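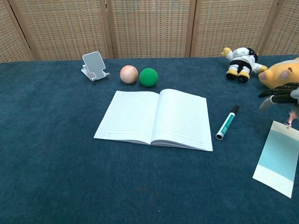
Table by the folding divider, with the sign-in notebook, marker and phone stand.

Gundmont Activity Room, users' meeting
January 2026
Chair and notes: Nelly Chávez
Present: 12

1. Last minutes
Approved with one correction. The Skernska order was for 5 chairs.

2. Table by the divider
The carpeted top stays. Han group asked for a hard surface for writing. Not agreed, as the ball exercises are done on the same table and the balls roll off the bare ones. Han group will bring clipboards.

3. Sign-in
Names go in the lined notebook from now on, left page for mornings and right page for afternoons. The marker stays with it. Please put the cap back on.

4. Balls
The green foam ball and the peach one are kept on the table. All others go back in the closet after use. Cemusport quoted 80 dollars for a new set. Nelly to ask for a price without the carry bag.

5. Divider
To stay behind the table until March. Two groups want it moved nearer the door. Held over.

6. Money
Balance is 516 dollars. Ball order to wait for the new quote.

7. Other business
The phone stand is for anyone to use. Leave it on the table when you go.

Next meeting in March, same room.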